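Forums > Mobile manipulation > Safety and good practice

Grip rules for pushing chairs – what does your site use?

fkeskin
Posts: 835
2020-12-22
Writing up the handling rules for our ward trials, need a sanity check before Songül signs. Draft so far:
1. Both hands on the push handles before any base motion. One hand = no motion, period.
2. Brakes get checked by a person. Not by the robot, not by vision.
3. Nobody in the chair until the empty run is logged, 13 clean ones in a row.
4. Bed side clear. Levers, casters, rails all count as obstacles.

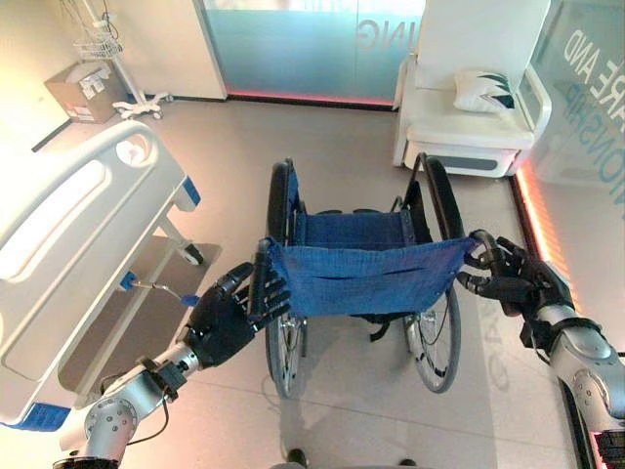 Rule 1 is the one I get pushback on. Berkay wants single hand allowed for small corrections near the bed. I say no. Thoughts?

barros_b
Posts: 3703
Agree with you on 1. Single hand and the chair yaws, then you're chasing it. We dropped one hand pushing in October and never went back.

Rule 3 is too soft tho. 13 in a row on the same floor with the same chair tells you nothing. Mix the chairs.

Berkay K
Posts: 61
For the record I said single hand AND under walking speed AND person on the stop. You left that out Fadime.

Also a flat ban means the thing has to back off and regrip every time it's a little crooked next to a bed. More motion near the bed, not less. How is that safer

fkeskin
Posts: 835
Fair, should have put the speed part in. Still no. A rule with three ANDs gets remembered as a rule with none.

utau_user
Posts: 12
What about soft stuff? Our checklist is all rigid objects and then someone hands it laundry. Do you keep seperate limits

Perihan
Posts: 402
We do. Seperate sheet for cloth – lower closing force, slower retract, and stop if the wrist cam view is more than half blocked.

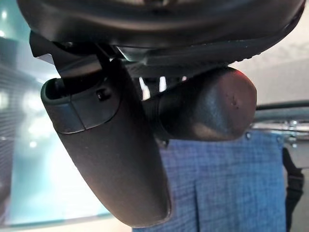 Hanging stuff is its own section, people forget that. Cloth moves, straps move, and the force reading is junk until somethig is already tight. With a blue checked cloth below a rail and a black strap hanging right next to it, you need to write down which one is the target and what happens if you catch the other. Ours says open, back straight out, call a person. No retry.

barros_b
Posts: 3703
No retry at all? We allow one. Otherwise you're calling people all day.

Perihan
Posts: 402
One retry on the bench, zero on the ward. Firdevs wrote it, take it up with her lol

Berkay K
Posts: 61
so Perihan gets two sets of rules for two places and I can't have one hand at low speed. ok

fkeskin
Posts: 835
Berkay bring it to the review, I'll put it on the list. Adding mixed chairs to rule 3. Perihan can you send me the cloth sheet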